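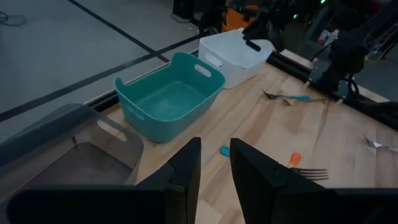 # Téléopération : Tiltton apprend à ses robots à trier des couverts

La société Tiltton a présenté le 27 octobre 2023 un programme consacré à l'apprentissage par démonstration. Le principe tient en peu de mots : un opérateur exécute une tâche à distance, le robot enregistre les mouvements et les images, puis un modèle est entraîné à partir de ces enregistrements. La première tâche retenue est le tri de fourchettes.

Le programme, baptisé Vuromik, a démarré en août. Il compte à ce jour 1489 démonstrations, toutes réalisées par téléopération. L'opérateur guide deux bras de commande, et les bras installés sur la table reproduisent ses gestes. Aucune trajectoire n'est programmée à l'avance.

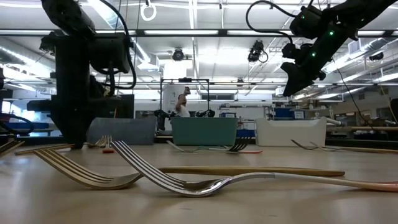

Le choix des couverts répond à une difficulté connue des intégrateurs. Une fourchette est mince, brillante, et sa position change à chaque essai. Quand deux d'entre elles se croisent, comme la dorée et l'argentée au premier plan, il faut décider laquelle saisir d'abord et par quel bout. Un opérateur humain tranche sans réfléchir – c'est cette décision que les équipes veulent recueillir, avec le geste qui la suit.

La consigne donnée aux opérateurs est volontairement courte : une fourchette à la fois, un bac par modèle, pas de geste brusque. Une séance dure 30 minutes, après quoi l'opérateur est remplacé. Les essais manqués sont conservés dans un dossier séparé. Selon Tiltton, une reprise après un échec peut servir à l'entraînement, à condition d'être annotée correctement. 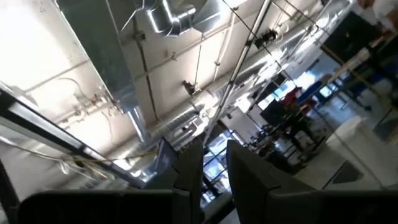 L'annotation est confiée à Zervas, qui relit chaque séquence et marque le début et la fin de la saisie. Les deux sociétés travaillaient déjà ensemble sur un projet d'emballage. Zervas fournit aussi l'outil qui synchronise les vues des différentes caméras, y compris celles portées par les pinces. Un décalage entre deux flux suffit à rendre une démonstration inutilisable, et une partie des enregistrements du mois d'août a dû être écartée pour cette raison.

Le premier client pressenti est Puvitz, exploitant de cuisines collectives. L'entreprise souhaite un poste capable de ranger les couverts en sortie de lavage, sur un plan de travail de dimensions courantes. Un essai sur site est prévu pour une période de 6 semaines, avec 2 postes. La date n'est pas arrêtée.

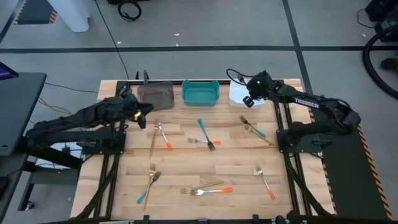
*Par la rédaction – rubrique Automatisation*

Dans la configuration à trois bacs, les modèles se distinguent surtout par le manche : entièrement doré, à bout orange ou bleu. La suite du programme doit introduire des couteaux et des cuillères, puis des couverts sans aucune couleur distinctive. Tiltton n'a pas communiqué de taux de réussite pour le fonctionnement autonome et indique que les mesures sont en cours. La société prévoit de publier une partie des démonstrations, sous une licence qui reste à définir avec Zervas.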